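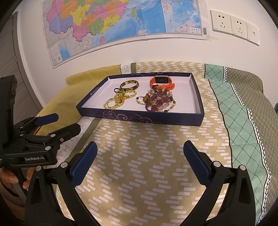
Fig. 3 – Box lid used as a tray, with bead strings, a round bangle and a fitness band.

4. Sorting the small things

By Debora Gatti
November
Print this page | E-mail this page

This section of the Undholm home guide explains how to empty a mixed tray of jewelry and put each piece in its place. Please read all the steps one time before you start. For one tray you need 23 minutes, more if the strings are badly tangled.

Before you begin

Spread a cloth on the table. Small beads roll very far on a bare surface. Keep near you a shallow lid with low walls, a few small bags, and a blunt needle.

Steps

1. Put the lid on the cloth with the open side up.

2. Take out first the stiff pieces, such as bangles. They have no knots and come away easily.

3. Take out the fitness band. If a bead string is lying against the strap, hold the string down with one finger and lift the band straight up.

4. Look for hair elastics and other small loops. Put them in a separate bag.

5. Find the end or the clasp of the top string. Do not pull from the middle of the heap.

6. Loosen the tangle with the blunt needle, working from the outside to the inside. Purple strands of very small beads, like those in Fig. 3, must be opened slowly, one turn at a time.

7. Lay each free string flat on the cloth. Strings with a heavy ornament should be laid with the ornament toward you.

8. Close the clasps and put one string in each bag.

Caution: Do not lift a heap by one strand. An old thread can break, and a long string may have over 2000 beads.

Caution: Keep loose beads away from children under three.

Note: The fitness band should not be stored under the necklaces. The metal contacts on the underside can be scratched. Wipe them with a dry cloth and keep the strap closed on its buckle.

Note: If you use the Wisero drawer insert, the bangles go in the deep compartment – the lid of the insert does not close over them in the other ones.

For cleaning of the beads, see section 5.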